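# Towels, folded in thirds

I moved the towel folding out to the round table in January, with the orange H blanket on top so the cloth under it stays clean. The purple microfiber one goes first.

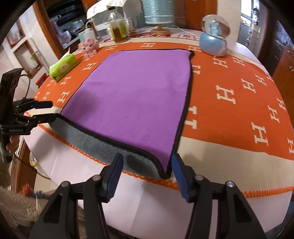 ## How I do it

Lay the towel flat, purple side up, gray fleece down. Bring one long edge a third of the way over, then the other on top of it, and fold the strip in half. The black edging makes it easy to see when the sides line up.

I used to fold in quarters. Thirds fit the Sakwood shelf better — it is narrow, and quarters hung over the front.

## Washing

Microfiber gets its own load, no softener, low heat. I keep 4 of these towels going and wash them together. The Julero detergent rinses out fine in a short cycle. Cotton towels go in a separate basket, as the lint sticks to the fleece side and takes forever to pick off.

The blanket goes in next week. Its zigzag stitching along the hem needs a cold wash and a line to dry on.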